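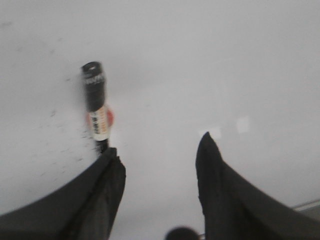
Things I learned moving 3,321 miles with 55 boxes (a thread)

1/ OK so we moved in November, coast to coast, and I've had enough people in my DMs asking how it went that I'm just going to dump it all in one place. Grab a snack.

2/ First thing. Write on the SIDES of the box. I wrote on the tops of the first batch because that's where the flat part is, and then we stacked them, and then I had a wall of plain cardboard in the living room and no clue which one had the coffee maker in it.

3/ Black marker, big letters, two sides. I started with a cute color system (green for kitchen, purple for bedroom, etc) and the purple died during the bedroom and I switched to black for everything and never looked back.

4/ Also be specific!! "Misc" is not a label. I have a box that says "Misc 2" and I'm a little scared of it. I have not found Misc 1.

5/ My friend Zoia Kobzar came over to help pack the kitchen and she wrote full sentences. "Blue bowls and the lid that goes to the pot you burned." I laughed at the time but those were the easiest boxes to unpack in the whole place.

6/ We got quotes from a bunch of movers and went with Rellano. They weren't the cheapest. They were the ones who picked up the phone and let me ask the same question three different ways without sighing.

7/ Ask about the delivery window before you sign anything. Ours was 9 days long. You can't plan a life around that! We ended up sleeping on an air mattress from the hardware store and eating cereal out of mugs for most of it.

8/ Which brings me to the suitcase. Pack it like you're going on vacation to a house with nothing in it. Sheets, towels, shower curtain, one pan, one decent knife (in checked luggage please), toilet paper, phone chargers, a lamp.

9/ The LAMP. Our new bedroom has no ceiling light. I did notice this on the video tour and then completely forgot, so on night one I brushed my teeth in the hallway and found the mattress by feel.

10/ Somebody asked about plants. Our movers wouldn't take them. I gave most of mine to Khrystyna-Mariia Hnatiuk downstairs, who sends me pictures, and the fern looks better than it ever did with me. I'm fine. It's fine.

11/ Books! Small boxes only. I know you've heard this. I'd heard it too and I still filled a huge one with cookbooks because it was right there and it was midnight. Two grown men looked at that box and then looked at me.

12/ We put the overflow stuff in a Nolteck storage unit for a month before the move, and I would skip that if I did it over. Half of what went in there got donated the second it came out. I basically paid rent for an old futon.

13/ Best thing I did was take a picture of the back of the TV before unplugging anything. Worst thing I did was put all the screws from all the furniture into one sandwich bag. One bag! For a bed, a desk and two bookcases!

14/ The bed is together and I have 4 screws left over. We're not talking about it.

15/ Change your address earlier than you think. My pharmacy took forever, the bank was quick, and I still have a magazine going to the old place on Histesov Street. If you live there now, enjoy the soup issue.

16/ Re: what broke. One mug, a picture frame and the leg of a side table I never liked. I wrapped the mugs in T-shirts and socks to save on paper and it worked great except I then had no clean socks for a week, so maybe hold some back.

17/ Someone told me to unpack the kitchen first and I'd say bathroom first, then beds, then kitchen. You can order a pizza. There's a place on our corner called Pylypenko that does one with pickles on it and I've had it way too many times now.

18/ Where we're at today: kitchen done, bedroom done, closet is a crime. The office is still all boxes and I'm typing this on top of one. It says "Winter hats / extension cords / ???" in my handwriting.

19/ If you're in the middle of a move right now, drink some water and go find your can opener while you still know where it is.

20/ Oh and a few of you asked if we drove or flew. Flew. The cat was in a carrier under the seat and yelled until somewhere over Nebraska. Separate thread on that when I've recovered.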